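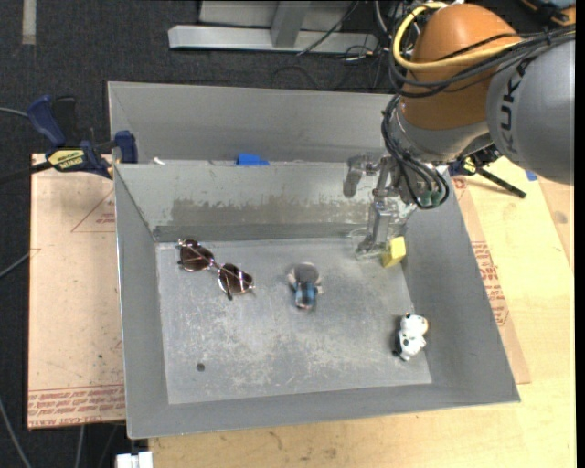 Pundolley, April 2022

In our town there is a small food pantry in the basement of the old music school, and since last October I go there two evenings in the month. I wanted to write about it before, but my English is slow and I was tired.

The pantry has the name Joro. It was started by Rosaire Petrenko, who had a bakery and did not like to throw away bread. Now 69 families are registered. They come with their own bags and choose from the shelves, the same as in a shop, and I think this is the best idea of the whole place. When I came to this country I received once a closed box with things I did not know how to cook. I was thankful, but I remember also the shame of giving half of it to a neighbor.

My work is with Harpreet Sawatzky at the rice and beans. We put the rice from the big sacks into small bags and write the date on each. She talks about her garden and corrects my grammar, very politely.

Last month the freezer stopped in the night and we lost the meat. A new one costs almost 4000 dollars with delivery - much more than I expected. Laurier Arsenault from the hardware store gave the first part of the money, and there will be a soup dinner for the rest. I promised to make my mother's soup with barley and dill. I have never made it for more than six persons, so if somebody knows how much salt goes in such a big pot, please write to me under this post.

The pantry needs also cooking oil, baby cereal and strong paper bags. You can leave them at the side door after four o'clock.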